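# fovton-white-laundry

Episodes of a two-arm robot picking at white clothes, recorded to find out which fingertips we should stop buying. If you want folded shirts, you are in the wrong repo.

## What's in it

- 3875 grasp attempts, each one labeled by hand
- 3 fingertip sets: Hartley smooth, Hartley textured, Skeltura soft
- wrist video from both arms plus a head view
- gripper width and motor current, logged through the Cidport controller

Labels are `held`, `slipped`, `missed` and `two_layers`. The last one means the gripper picked up the layer we asked for and also its neighbor, which it does with great confidence.

## Why only white

Our earlier set had clothes in every color, and the success numbers were lovely. Then we tried a pile of white ones and the depth estimate went off to live somewhere else. White on white has very little for a camera to hold on to, so ribbing, seams and printed bits do most of the work.

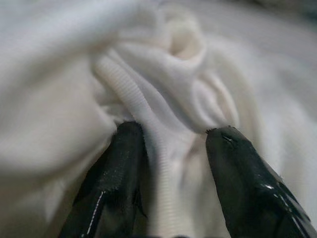

Exposure is fixed for all episodes. Pixels that hit 255 are left alone, and you will meet plenty of them. We tried auto exposure for an afternoon in August and got a data set of a robot blinking.

## Fingertips, so far

Hartley smooth is fine on thick folds and poor on single layers. Hartley textured grabs nearly everything, including what you wanted left on the table. Skeltura soft is gentle, slow and priced like jewelry. All of them collect lint, and grip gets worse as they do. Wipe the tips every 17 attempts — we did, and the wipe times are in `events.csv` so you can plot the sag for yourself. 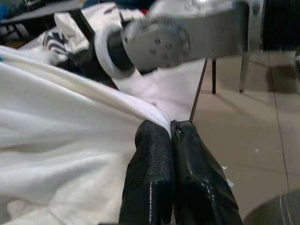 A reader of the first release wrote in to say that motor current alone should tell you one layer from two, and that the video was mostly decoration. On towels this holds up well. On thin shirts the two readings overlap so much that we went back to the video, decoration or no.

## Known problems

Wrist and head clocks drift apart during long episodes. Use `sync_offset` and don't trust the file times. Left arm width readings stick near fully closed, which makes a thin pinch and an empty pinch look alike. Fovton is our name for the rig, and also for the config folder, and we're sorry about that. 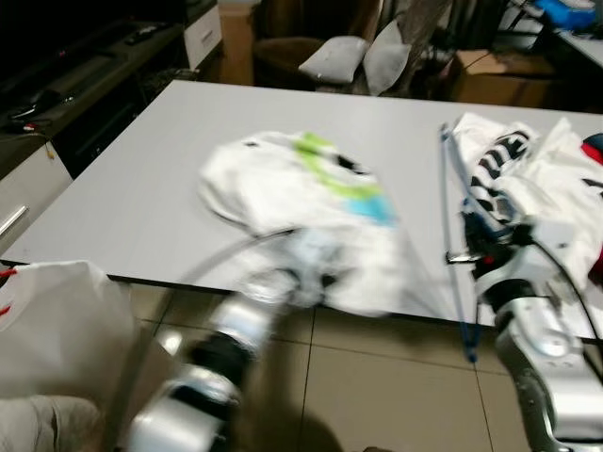

Splits are made by garment, so nothing in `test` turns up in `train`. That sounds tidy until you meet the pile, where one episode can touch several garments at once. Those go in `mixed`, and you should keep them out of your headline score. Prints are a second leak. A green stripe or a run of black letters gives a tracker far more to follow than plain cloth does, so filter on `has_print` before you tell anyone that your model understands laundry.

## Loading

`python load.py --tips textured --split test`

It needs more memory than it should. Patches welcome.

Last updated 23/01/2026

Contact: open an issue in this repo | © Fovton data team | Back to top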